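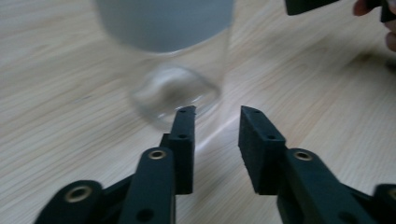 Three Hand-Held Grippers, One Glass

Clear glass is a good way to find out what a gripper is worth. It is smooth, it is heavier at the bottom than at the top, and a camera mounted behind the fingers tends to see straight through it to the table. We spent most of November with hand-held grippers from Risberg, Charvát and Hostby, picking up drinking glasses and setting them down again.

All three are meant for recording demonstrations. You hold the tool, do the job yourself, and the camera on it stores what it saw so an arm can be trained on the result later. The makers differ mainly in the fingers.

Risberg uses a pair of linkage fingers with black foam pads. The foam gives a little before it grips, so you can close on a glass without thinking hard about force. It also picks up dust, and after 300 grasps ours had begun to shine along the inner faces. New pads take a few minutes to fit with the small screwdriver in the box.

Charvát went with bare molded rubber. It held best of the three on a dry glass and worst on a wet one. The trigger is stiff. By the end of a 100-grasp session two of our testers had switched hands.

Hostby's fingers slide in parallel on a rail, which makes the closing point easy to predict. The housing is wide, though, and working with one in each hand on a small table meant the two tools kept bumping.

For the second round we sent the recordings to the lab at Jikport, where the same arm was trained on 200 demonstrations from each gripper. The Risberg set gave the steadiest pickups, with few glasses tipped on approach. The Hostby set was close behind and did better at putting glasses down. The Charvát set lagged, and the lab put much of that down to jerky closing, which fits what we felt in the trigger.

Glare was a problem for all of them. A strip of window light on a pale table can look a lot like the edge of a glass, and the lab threw out several clips for that alone. We ended up closing the blinds after 3 p.m.

Risberg sells spare pads in packs of two. Order a few packs with the tool.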